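Diary > Gedari > May 17, 2022

Read the Poreck result again over breakfast and liked it less than I did last night. The claim is that if you train on 3,000 demonstrations of tidying a desk, you can throw away nearly half of them and the policy gets better. Victor's filter kept 1,569. The success rate went up. Everyone in the group chat was delighted and Noemi had already put a slide together before I had found my glasses.

I have three worries and I am writing them here so that I can't pretend later that I didn't have them.

The first is the filter. It scores each demonstration by how smooth the arm movement is, then drops the jerky ones. Fine. But the jerky ones come mostly from the awkward objects. A pen that rolls, scissors lying flat with nothing to get hold of. Throw those out and you have made the training set easier, and if the test set was sorted by the same people in the same fortnight, I'd like to know how hard it was. Victor says the test objects were picked separately. I asked by whom and he said by him.

The second is the scoring. "Item in tray" counts as a success. Kanako and I went through a batch of the August recordings this morning and we disagreed about a fair few of them. She marks a success if the thing ends up inside the tray at all. I mark a failure if the gripper had to drop it from a height, or if it shoved something else along on the way in. Neither of us is wrong, there just isn't a rule. She was quite cheerful about this. I was not, as we have been quoting that number to people since the winter.

The third is the one I keep going back to. Who did the demonstrations? Osvaldo did most of the early ones and he is very good, he's been driving the arms longer than any of us. The later ones were split between the students. If the filter is mostly picking out Osvaldo then we haven't found a method, we've found Osvaldo. I said this at the meeting and got a laugh, and then he said he thought it was probably true, and the laughing stopped.

Nives wants to send it to Flarklow by the end of the month. Her argument is that the improvement showed up on all 4 training seeds, and that a reviewer can ask for the operator breakdown if a reviewer wants it. I don't much like leaving my doubts for a stranger to find. We went back and forth for longer than the meeting was booked for. She is fair, I'll give her that - she let me have the two weeks I asked for, on condition that I do the work myself and don't take Victor off the other thing.

So the plan is this. Split the kept set by operator. Train once on the filtered set, once on a random set of the same size, and once on a random set with the operators in the same proportions as the filtered one. If the last two come out level, the operator has nothing to do with it and I will buy Victor lunch. If the third one matches the filter, the smoothness score is doing very little and the slide has to go.

I also want the plain random set run twice, with different draws. It wasn't run at all the first time. I had to read the notes three times to be sure of that. They compared the filtered set with the full set and stopped there, with the training steps left the same, so the smaller set was gone over far more often. That alone might account for the whole gain. I wrote it on the whiteboard in large letters and Noemi took her slide down, which I felt a bit bad about.

Afternoon lost to storage. Half the old recordings are still on Piras under the wrong names, and the operator column is blank for a stretch of them. Osvaldo thinks he can tell his own by how he turns the wrist before closing the gripper. I believe him, but I can't put that in a methods section. Will try matching the session logs instead.

Home late. Ate standing up. Must ring the dentist. 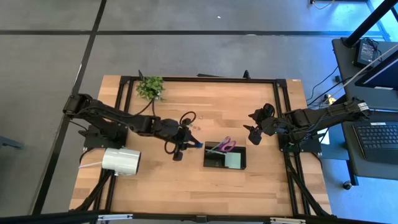
Does a smaller set of demonstrations train a better policy than the full one?

It can, if what was removed was misleading or badly done, but the comparison only means something next to a random set of the same size, trained for the same number of steps.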